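The Hundredth Goal

September 27, 2020

First Period

The Skostberg club had printed the scarves before the game, and I took that as a bad sign. They said 100 GOALS, with a small crown over the second zero. The captain had 99, if you believed the program. I had been keeping score from the same seat behind the penalty box since his rookie year, and my notebook had him at 98.

I had brought it up once, at the front office window. The woman behind the glass looked at my notebook the way you look at somebody else's rash. The club used Metwally for its statistics, she said, and Metwally had software.

"Was the software at the Dreltberg game in December?" I asked.

She slid the window shut.

The December goal went in off a defenseman's skate, and before that off our left wing's stick. I saw the left wing's stick turn. He raised both arms, and then he saw the captain with his arms up too, and he lowered his.

Second Period

Dreltberg scored twice in the first five minutes. The announcer gave the attendance as 2,092, and I looked at the empty rows across the ice and wondered whether Metwally handled that too.

The man next to me had paid extra for his scarf. He had driven in from Surico, 200 miles, to see history.

"He's due," he said.

"He's always due," I said. "That's what they put on the poster."

He moved his popcorn to the other knee. A minute later the left wing dug the puck out of the corner, went around two men and put it across the crease, where the captain was standing. It hit him on the shin pad and went in.

The horn blew for so long that a child in front of me began to cry. They stopped the game and rolled out a carpet. I wrote down 99 and underlined it.

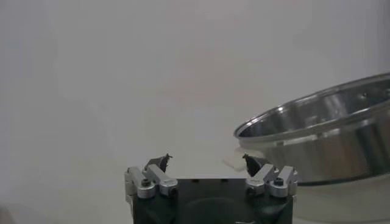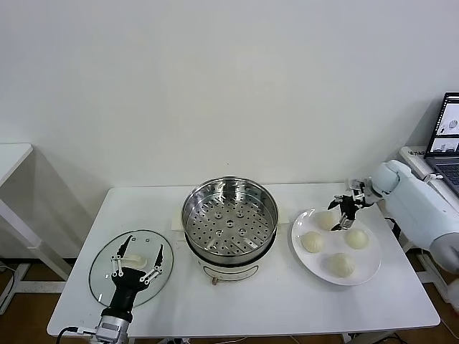

Third Period

We lost 4-3. By then half the scarves had gone home.

I waited by the players' exit, which I don't usually do. The captain came out with a framed puck under his arm and signed whatever was pushed at him. The left wing came out last, carrying his own sticks.

I opened the notebook to December and held it up. He read the line and ran his thumb along it.

"You're the only one who has that," he said.

"Is it right?"

He looked over at the captain, who was laughing with the man from Surico.

"Ask me when I'm traded," he said, and went to find his car.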